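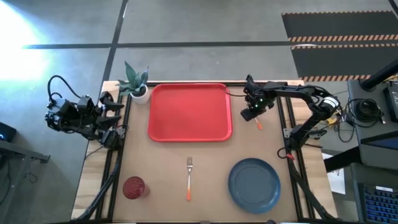

Stustutcombe > Community Kitchen > Posts > Table Service

TABLE SERVICE AT KIRACH HALL

1/5 Kirach Hall will adopt a standard tray setting for its Sunday lunch in April. Guests and staff are asked to read this thread.

2/5 Each setting consists of one red tray, one dark blue plate, one dark red cup and one fork with an orange grip. Forks are placed with the tines pointing away from the guest.

3/5 A small potted plant in a white pot may stand at the upper left of the table. Please do not move plants to the serving counter.

4/5 The hall has seating for 112. Trays must be returned to the rack by the door, with cups and plates stacked separately.

5/5 Questions regarding table service may be directed to Tiago Sequeira, Dining Services, extension 414.

Recent posts
Antal Room: revised opening hours
Cup and plate returns
Indus Room closed for painting
April lunch menu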